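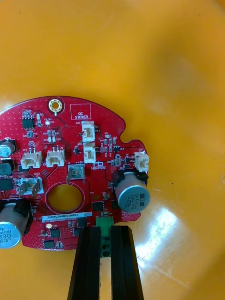
코발 공방에서 기판 조립과 검사를 함께하실 분을 모십니다

안녕하세요. 코발(Koval) 공방입니다. 저희는 조명 장치와 소형 모터 제어기에 들어가는 기판을 조금씩, 그렇지만 꽤 꼼꼼하게 만들고 손보는 작은 작업장이에요. 이번에 일감이 늘어 작업대 식구를 새로 찾고 있습니다. 글이 좀 길어도 차라도 한 잔 드시면서 천천히 읽어 주세요!

어떤 일을 하나요

하루의 대부분은 기판과 함께 보냅니다. 요즘 작업대에 가장 자주 올라오는 것은 가운데에 큰 구멍이 뚫린 둥그스름한 빨간 기판이에요. 흰색 2핀 커넥터가 위쪽에 여러 개 모여 있고 가장자리에는 초록색 단자대가 달려 있습니다. 처음 보시는 분들은 글씨가 너무 작다고 놀라시는데, J19니 J20이니 J22니 하는 번호도 며칠 보다 보면 동네 골목 이름처럼 익숙해집니다.

새로 오시는 분께는 먼저 부품이 제자리에 제 방향으로 올라갔는지 살피는 일을 부탁드려요. 전해 커패시터는 극성을 꼭 보셔야 하고, 커넥터는 기울지 않았는지 옆에서도 한 번 봐 주셔야 합니다. +48V와 GND 단자는 금속이 휘어 있는 모양이라 도면과 나란히 놓고 비교하시면 편해요. 검사가 모두 끝난 기판에만 "QC STICKER"라고 인쇄된 흰 네모 칸에 스티커를 붙입니다. 칸 밖으로 삐져나가면 다시 붙이셔야 하는데(저희끼리는 은근히 자존심 싸움입니다) 금방 손에 익으실 거예요.

익숙해지시면 간단한 납땜 수정, 단자대 나사 조임 확인, 케이블 만들기, 포장과 출고 기록까지 차근차근 넓혀 갑니다. 서두르지 않으셔도 됩니다. 처음 30일은 선배와 나란히 앉아서 일하고, 수량 목표도 따로 드리지 않아요.

이런 분이면 좋겠습니다

납땜 경험이 있으시면 반갑지만 없어도 지원하실 수 있습니다. 지금 검사를 맡고 있는 이치카와 아오이 님도 원래는 꽃집에서 일하시던 분이에요. 작은 것을 오래 들여다보아도 크게 지치지 않으시고, 이상하다 싶을 때 옆 사람에게 바로 물어봐 주시는 분이면 정말 좋겠습니다. 안경이나 확대경을 쓰셔도 전혀 상관없고, 확대경과 정전기 방지 손목띠, 작업복은 저희가 준비해 드립니다. 한국어로 작업 지시서를 읽으실 수 있어야 하고, 영어 부품표는 보는 법을 알려 드릴게요.

근무 조건

근무 시간은 오전 10시부터 오후 5시까지이고 점심시간 한 시간이 포함되어 있습니다. 점심은 공방에서 같이 지어 먹는 날이 많은데, 따로 드시고 싶은 날은 편하게 나갔다 오셔도 됩니다. 급여는 경력에 따라 면접 때 말씀드리고, 수습 기간에도 똑같이 드립니다. 4대 보험에 가입하며 교통비는 별도예요. 공방은 디라 상가 2층에 있습니다. 엘리베이터가 없는 건물이라 계단 이용이 어려우시면 미리 알려 주세요. 1층에도 검사용 책상을 놓을 자리가 있습니다.

지원 방법

자유로운 형식의 이력서와 짧은 편지 한 통이면 됩니다. 편지에는 손으로 만들어 보셨거나 고쳐 보신 물건 이야기를 적어 주세요. 라디오든 의자든 뜨개 모자든 다 좋습니다. 사진을 붙여 주시면 저희가 더 즐겁게 읽고요!

접수 마감은 2021년 11월 9일입니다. 방문하셔서 직접 내셔도 되고, 우편으로 보내실 때는 봉투에 "사서함 1154호, 코발 공방 채용 담당 발타사르 살세도 앞"이라고 적어 주세요. 서류를 보고 한 분 한 분 전화를 드린 다음, 작업대에서 한 시간쯤 같이 앉아 보는 것으로 면접을 대신합니다. 시험은 아니니 편한 옷차림으로 오세요.

함께하지 못하게 된 분께도 꼭 답장을 드리겠습니다. 궁금한 점은 오후에 공방으로 전화 주시면 에벤에저 오포리 님이나 제가 받습니다.

코발 공방 흐리호리 오니셴코 드림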